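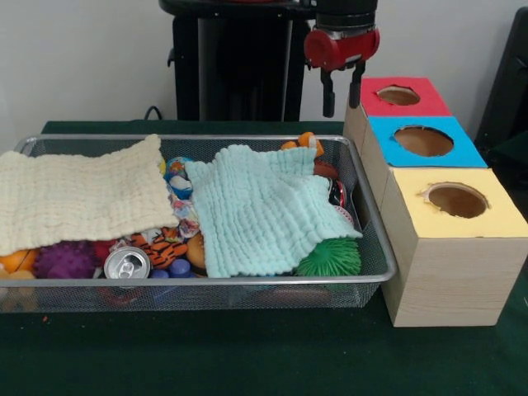
January 2018

Basket and sorting cubes, second go at the Plellstead kit.

Still not sold on the mesh basket. The claim from Sayegh is that a mixed load "sorts itself out" once it's in something kids can see through. With the two muslin cloths on top, you can't see much through anything. The tiger is half under the cream one and most of the back right corner is under the mint. If the point is rummaging, fine. If the point is finding the right thing for the right hole, I'd like to hear how.

Cubes: yellow, blue and red tops, one round hole each. The red one looks smaller to me. Need to put a ruler on all of them before anyone writes "graded sizes" in the Tokuvine sheet again. A round hole suits the balls. What does it do for a bun, or a can? Nobody has answered that since November.

Also cardboard. Prurkutlow says the board is good for 1,000 drops. Their figure, no method given. I'd believe 380, and only with the light stuff.

Spiky balls: the green one has soft tendrils and I expect it to drag on the edge of a hole. Try that one first.

Bottle cap – take it out. Too small for the younger group, whatever the list says. Cans I'd keep for now, but check the tabs.

To do: measure holes, weigh the basket full (the list says 700 g, I doubt it), ask Sayegh whether the cloths are meant to be part of the set or were just a cover.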